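Marngate 運動施設見学記

水曜の午前、Marngateで行われた施設公開に参加した。対象は指導者と運動療法の関係者で、運営はHasport。受付で配布された資料は6ページ、内容は床材の仕様と各クラスの負荷設定が中心である。

最初に見たのは呼吸と体幹のクラスで、担当はWiebke Ostermann氏。仰臥位で5呼吸、側臥位で5呼吸、四つ這いへ移行という構成で、音楽は使わない。口頭の指示は部位名と方向のみに限られ、回数の読み上げもなかった。

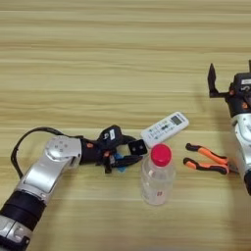 続く43分の歩行クラスでは、前半を裸足、後半を室内履きで行う。足底の接地順序を各自が記録用紙に書き、終了後に提出する。用紙の書式はKakleyの教室と共通だが、左右差の欄が追加されている。評価尺度の定義は資料に記載がなく、質疑で確認したところ改訂中との回答であった。

スタジオの床はクッション層の上に板を張った構造で、素足では踵の沈み込みがわずかに感じられる。片脚立位の課題にはやや柔らかい。マットは厚手と薄手の二種類、壁際の棚に立てて保管されていた。
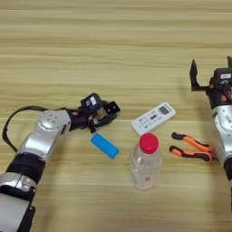

午後は肩と手首の可動域についての講習であった。講師のYevdokiia Marchuk氏は、肘を伸ばしきらずに手首の向きだけを変える練習を繰り返し指示した。左側の銀と黒のアームは斜めに伸びた先が黒い手首部になり、グリッパーが右を向いているが、人の場合は同じ方向に手先を向けようとすると肩が先に上がりやすい。講習ではこの代償動作を鏡で確認し、肩甲骨の位置を戻してからやり直す手順をとった。

更衣室は地下にあり、ロッカーは暗証番号式。飲料水は各自持参となる。次回の公開は8月の予定で、申込方法は未定とのことである。

シェア 6　コメント 5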